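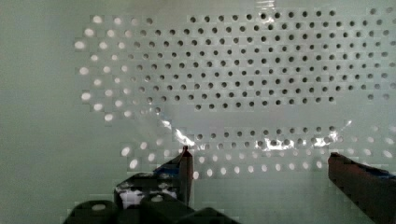
The holes on the Clandero, up close

I've gone through more colanders than I'd like to admit. The last one lost a foot, the one before that had slots wide enough for orzo to escape through, and my sister-in-law Rosalba still brings up the great orzo incident at family dinners. So when I saw the Clandero set from Zallow marked down in February I figured okay, one more try.

I paid 42 dollars for the colander plus the matching plates and cup, all in those soft greens and dusty purples that are everywhere right now. I wasn't sure about the colors online (they looked a little baby-shower to me), but against a white table they're really pretty! I've been using the set for 11 weeks now, mostly for lunches and weeknight pasta, and I have opinions.

The plates are my favorite part, which I didn't expect. The purple one has a bit of a raised rim, enough to keep peas from rolling into your lap, and it's a good size for a sandwich and a pile of fries. Mine goes through the dishwasher constantly and still looks fine to me. The cup is okay. I wish it held more coffee.
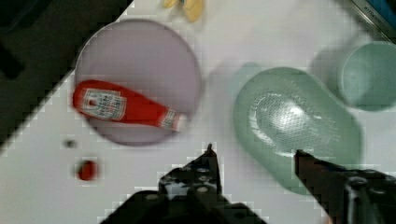
How it drains

Fast! I dumped in a full pound of spaghetti and it was ready for sauce before I'd found the tongs. The small holes hold on to rice and lentils too, so the orzo people can relax. Rinsing berries is where I use it most – a few shakes over the sink and they're good to go. The one thing that bugs me is that starch dries in those little holes if you leave it overnight, and then you're in there with a brush.
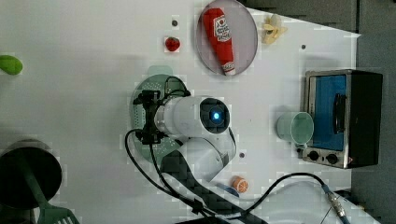 Storage is the other thing I always check, since my kitchen has exactly one deep cabinet and it's already full of Eilif's baking pans. The colander is wide, so measure your shelf before you order. It has a handle tab with rounded corners sticking out from the rim, and that tab is what catches on my cabinet door every single time. I've started putting it in at an angle with the handle toward the back. It's a nice handle to hold, though, even with wet hands, so I forgive it.

Giorgia next door asked if she should get the set for her son's first apartment, and I told her yes, but to wait for a sale. At full price I'd want a bigger cup

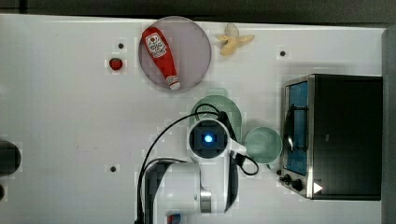 and probably a second purple plate, because everyone in my house grabs for the same one. Zallow does sell them separately, but shipping on a single plate is silly.

Four stars out of five. I took one off for the starch and the cabinet door.

Contact Cadi Llewellyn | © Cornport Kitchen Notes | Back to top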